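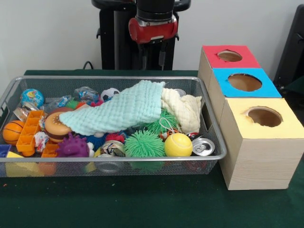
4. Fitting the Sondberg shelf unit to the wall

Read this section through before you drill. You will need a pencil, a spirit level, a drill and the bag of fixings marked K.

1. Hold the wall rail at the height you want and check it with the level.
2. Mark the two outer holes, then take the rail away.
3. Drill each hole to the depth shown on the fixing packet and push in the plugs.
4. Screw the rail to the wall. Do not fully tighten yet.
5. Lift the unit on to the rail. This takes 2 people.
6. Check the level again, tighten both screws and fit the cover caps.

Caution: The plugs supplied are for brick and block only. For plasterboard, buy fixings rated for the load. Check for pipes and cables before drilling.

Note: Each shelf holds up to 15 kg, spread evenly. Keep heavy baskets and boxes on the lowest shelf.

If the unit rocks, slacken the screws, move the rail until it sits flat and tighten again. Check the screws in February each year.

Spare caps and screws can be ordered from Plenen, Flakolbridge. Quote the number on the underside of the top shelf.

Section last changed 2026-01-21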